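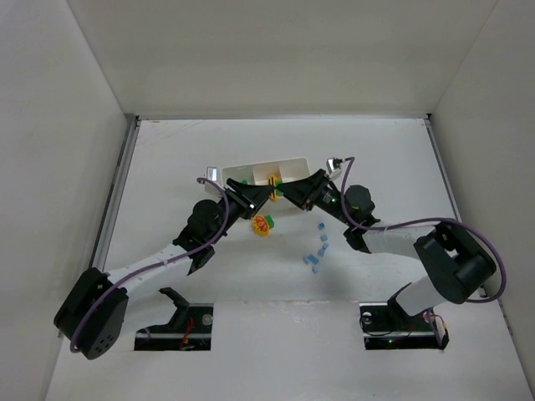

Clena divided tray, white, compartmented

The Clena is a small open tray with two fixed dividers, made for sorting the bits that end up loose in a drawer or on a workbench. Screws, clips, pens, tea bags, sewing things. It has no lid and no moving parts.

Details
Item number: 1732
Material: plastic
Color: off-white
Compartments: 3, open top
Corners: rounded
Rim: thin, raised
Sold by: Bristusthorpe

The dividers are molded in and do not come out. If you need one long space for rulers or brushes, look at the Stilow, our undivided tray.

Set the tray on a flat surface, either way around. The raised rim gives you something to grip when you lift it – handy when all three compartments are full.

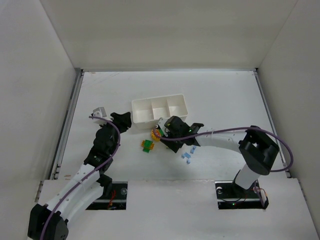 Care
Wash by hand in warm water with dish soap, or on the top rack at up to 70 °C. Wipe the corners with a soft cloth. Scouring pads will dull the surface.

Ordering
Trays ship in packs of 2. Single trays can be picked up at the Bhuiyan store counter while stock lasts. For larger orders, write to Madalena Bettencourt in sales. Returns go to Janaka Mridha at the same address – please put the item number on the box.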